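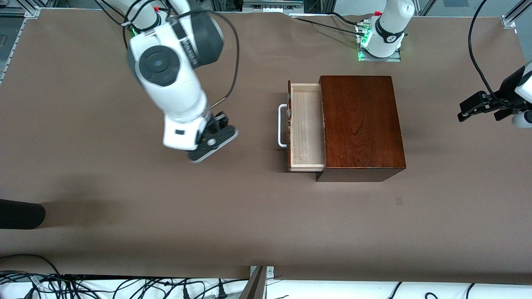 4.2 The color of the inside

We had expected size to decide where people put small things. It mattered much less than we thought, and the more interesting pattern, to our real delight, was color. In the interviews carried out in Samonte and Trasham, people talked again and again about the inside of a drawer as "light" or "dark," and they did so before we had asked anything about finish or wood. Keys, spare fuses, sewing needles and medicine were kept in light drawers. Letters, old phones and chargers for things long gone went into dark ones.

Small case furniture has long been built with a showy outside and a plain inside. The reddish-brown cabinet with its pale drawer interior in Figure 4 is typical of the contrast we mean. The old reason was cost: the better wood went where visitors could see it. Granström and Torvik, in their earlier study of kitchen dressers, treated the pale interior as leftover thrift and moved on. We think there is a good deal more in it. A pale drawer bottom works as a background, and a background changes how fast a small dark object can be found.

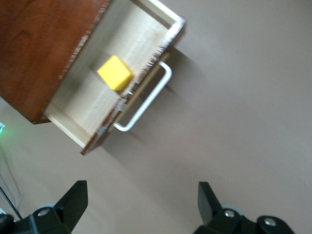 To follow this up, we asked the members of 36 households to fetch named items from their own furniture while thinking aloud. The items were ones they had told us about in an earlier visit, so that memory for the right drawer was not the main difficulty. We logged 510 fetches in all. Of these, 70 ended in the person giving up or opening a different drawer, and we coded the spoken comments for every one of them. Two of us (Hovland and E. Hellström) coded separately and met afterward to settle differences, most of which concerned drawers that had been lined with paper.

Lining paper turned out to be a wonderful complication. Several people had papered over a pale bottom with something patterned and then complained, quite cheerfully, that they could never find a needle again. One woman in Trasham had lined only the front half of each drawer – the half she could see without pulling it all the way out – and kept buttons at the back on the bare wood. She had never described this to anyone as a system. When we drew it for her she laughed and went to check whether her sister did the same.

The comments on dark interiors were just as rich. People did not dislike them. They spoke of dark drawers as deeper, quieter and better for things that should be left alone, even where the dark drawer was the shallower of the two. A retired schoolteacher kept her late husband's watches in the darkest drawer in the house and said she liked having to look for them. We would not want a design guideline that took this away from her.

Age played a smaller part than light level. Fetches made after dusk drew more remarks about color than those made at midday, and 13 participants changed where they stood before opening a drawer in the evening, usually to get their own shadow out of it. The visits in March, when the afternoons were still short, gave us the best material on this point. We return to lamps and windows in Section 5.

There are limits to what the fetch task can tell us. Furniture with pale interiors was also, on the whole, newer and easier to open, and a drawer that sticks is a drawer people avoid whatever its color. G. Hellström has suggested repeating the task with one cabinet and a set of swappable drawer bottoms, and we are keen to try it. It would also let us look at middle tones, which were scarce in both towns and which our participants had no settled word for.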